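Questions I get asked most about the clear storage tubs, answered by me, Chantelle. If yours isn't in here, come find me at the Asthorpe supply room any afternoon before 4.

## Why clear tubs? The old gray ones were fine!

They were fine until you needed something out of one. I spent most of July lifting lids just to find out what I owned, and I'm not doing that again. With clear walls you can stand back and spot the yarn from across the room.

## Can I put thin plastic sheets in with everything else?

Please don't! Stencils, page protectors, template film, all of that goes in its own tub, standing on edge like records. Flat piles stick together and then you peel off three when you wanted one (ask Stepan how he feels about this). If a sheet has a curl in it, put it near the middle and let its neighbors straighten it out.

## How many sheets fit in a tub?

I stop at 200. You can squeeze in more, but then your fingers don't fit between them and the edges get bent — and a bent edge never really goes back.

## What about lids?

Lids on for anything going up on a shelf. Tubs on the table can stay open while you're working. All 16 of the big ones take the same lid, so grab whichever is closest.

## How do I clean a cloudy tub?

Warm water, a drop of dish soap, soft cloth. No scrubby pads! I ruined two that way and they look like frosted bathroom windows now. Dry the ridges along the edge too, water loves to sit in there.
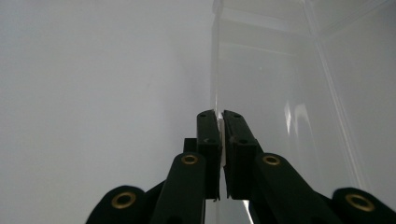
*Asthorpe Craft Club — Storage & Supplies*

Clear plastic against a white wall is my favorite setup. The light bounces around and you can see right into the tub, even on a gloomy afternoon.

## How do I pick up one sheet without grabbing the next?

Pinch it by the top edge, right in the middle, and go straight up. Dragging it sideways is how you get scratches.

## Can I borrow a tub?

Sure, just write your name on the sheet by the door. Soledad has one out at the moment and Smaranda is next in line, so you may have to wait a bit.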